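Esville Hill Climb: your questions answered

Can I just turn up and race?
We'd love to say yes, but we do need your entry in by April 29, 2024, so that Karla Quezada can sort the classes and send out your number (she's very quick, bless her). The fee is 42 pounds a car.

How long is the course?
It's 700 metres, from the Chala gate up to the top paddock, and everyone gets 4 runs, weather permitting.

Do I need a racing licence?
Yes, and please bring the card itself, as a photo on your phone won't do at signing on.

Where do spectators park?
In the Sorow field, which is free. It can get soggy, so wellies are a good idea!

Is there anything to eat?
Plenty! The tea tent opens at breakfast and carries on until the last car is down.

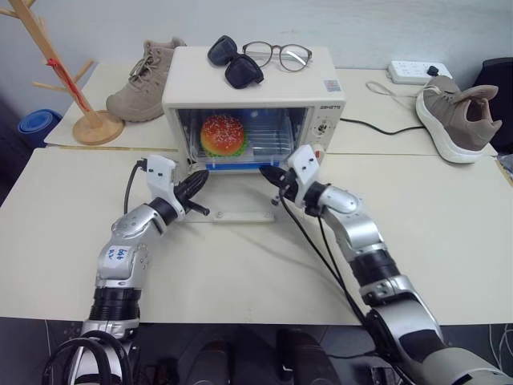 Toy burger in the toaster oven, two pairs of glasses on top

Are dogs welcome?
Of course, on a lead please.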